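Skarkside Planner – Frequently Asked Questions

Does Skarkside learn a task from demonstrations?
It fits a policy to them. Whether you want to call that learning is up to you. Expect decent behavior near the poses in your recordings and poor behavior a hand's width away.

How many demonstrations do I need?
The sales page says 250. Our chopstick set has 397 and we would not sign off on it yet. Start with whatever you have, hold back a portion for testing, and don't trust the training loss.

Why do you test on chopsticks?
Thin objects break perception code early. The depth estimate smears at the tip, and the segmenter likes to merge a stick with whatever is behind it. A planner that looks good on mugs can fall apart on a stick.

What does the wrist view look like in that set?
A stick between two blue pads, and other sticks nearby that the tracker may grab by mistake:

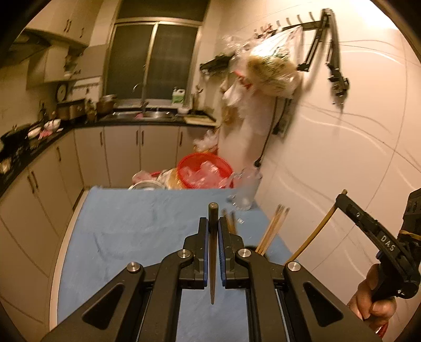
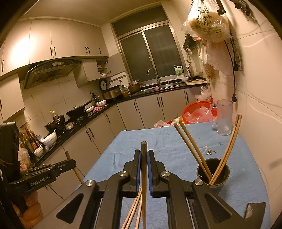
Da-eun Myung objects that extra sticks make the benchmark harder than most users' work, and that a fair score would mask them out first. We report both scores. The masked one is higher, and we don't think it tells you much.

Can the tracker keep two grippers apart?
Usually. Identity swaps happen when one passes behind the other. Version 3 added a check on joint limits that catches many swaps – it also throws out some good episodes, so read the reject log before you delete anything.

Is the grasp label reliable?
No. It comes from jaw width alone, and a chopstick is close to the width at which the label flips. Set the threshold yourself under Grasp, then Advanced.

Can I import files from Flenetti?
Yes, if the clocks were synced when you recorded. We have seen offsets of 146 milliseconds between video and jaw data. The importer warns you but will not fix it.

Do I need the Kandbridge add-on?
Probably not. It smooths trajectories, and smoothing hides jitter you may want to see. Try a week without it.

Will a policy trained in one kitchen work in another?
We have no evidence that it will. If someone shows you a video of it working, ask how many takes there were.

Where do I report a bug?
Use the tracker under Help and attach the reject log. Woo-jin Myung goes through new reports on Monday.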